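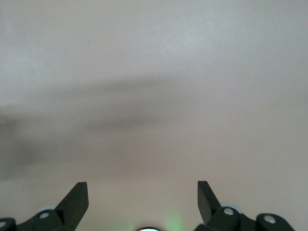
Oi-ling Sin

How do I get rid of a soft gray shadow on a pale work table?

I use this table for cutting paper and tracing patterns. The top is smooth and off-white, and I picked it so pencil lines would be easy to see. My problem is the shadow. It comes in from the left side, darkest near the edge, and fades out a bit past the middle. The edges are blurry, so it looks more like a smudge than a shadow. I have already wiped the table with a damp cloth and dish soap to be sure, and it made no difference.

The only light in the room is a ceiling fixture, a Femton rated at 3320 lumens. I would like to keep it if I can. Would a desk lamp fix this, and which side should it go on? I am right-handed and my budget is 200 dollars, but I would rather spend a lot less.

Elis Hopkin

A blurry edge usually means the light source is large, or whatever is blocking it is well above the table, or both. A brighter ceiling light will not help much. It makes the lit part brighter along with everything else and the shadow stays where it is.

You want a second light from another direction. For a right-handed person I would put a lamp at the back left corner. That fills in the dark side, and the shadow of your hand falls to the right, away from the line you are cutting. Get one with a long diffused head instead of a small bare bulb — a small bulb close to the table will give you a new shadow with a hard edge.

Before you buy anything, borrow a lamp from another room and move it around for 5 minutes. Also try turning the table so you don't stand between it and the ceiling light. Mine improved a lot from that alone.

Yi-chun Leung

Just get a brighter bulb.

Hoi-yan Lo

I agree with Elis on the back left corner. Two things to add. Check that the new bulb matches the color of the ceiling light. My old table was white too, and with a warm bulb above and a cool one on the side it looked pink in one part and bluish in another, and I kept misjudging paper colors.

Second, you do not need to spend 200. I use a plain clamp lamp with a frosted cover, and it has been fine for tracing. Clamp it high enough that the arm clears your ruler.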